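Bon, petit fil céramique ce soir, parce que ça fait trois personnes qui me demandent comment je choisis mes pièces. Installez-vous.

1/ J'ai commencé avec un bol de chez Nadenov, trouvé en brocante en janvier. Grès sombre, émail un peu raté sur un côté, signature grattée à la pointe. 14 euros ! Je l'ai encore, je mange ma soupe dedans.

2/ Premier conseil : retournez TOUT. Le pied d'une pièce raconte plus que son décor. Une base bien tournée, un peu de terre nue, une marque lisible — là je commence à sortir le porte-monnaie.

3/ Le raku, je m'en méfiais. Et puis Wendy Bloxham m'a mis un de ses vases dans les mains, tout craquelé, avec ce noir de fumée qu'on a envie de gratter, et j'étais fichue.

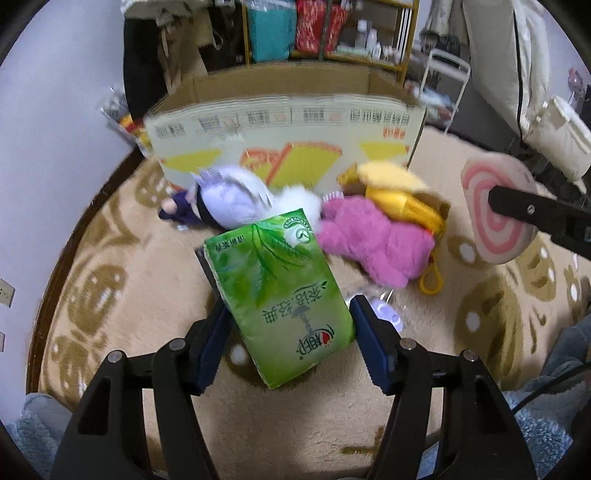 Mouchoirs parfum thé, emballage vert de vert.

4/ Les céladons, maintenant. J'en ai vu un superbe à la galerie Flisora, environ 522 euros, je suis repartie sans (et j'y pense depuis). Si quelqu'un l'a acheté, ne me dites rien.

5/ Pour les petits budgets : les secondes de l'atelier Brabec. Des tasses avec une bulle dans l'émail ou une anse de travers, à 36 euros les deux. Moi les anses de travers, j'adore.

6/ Et par pitié, pas de lave-vaisselle pour les émaux mats. J'ai flingué une assiette Nenen comme ça, elle est toute terne maintenant.

Si vous avez des marques de potier que vous n'arrivez pas à lire, mettez-les en réponse, je regarde demain !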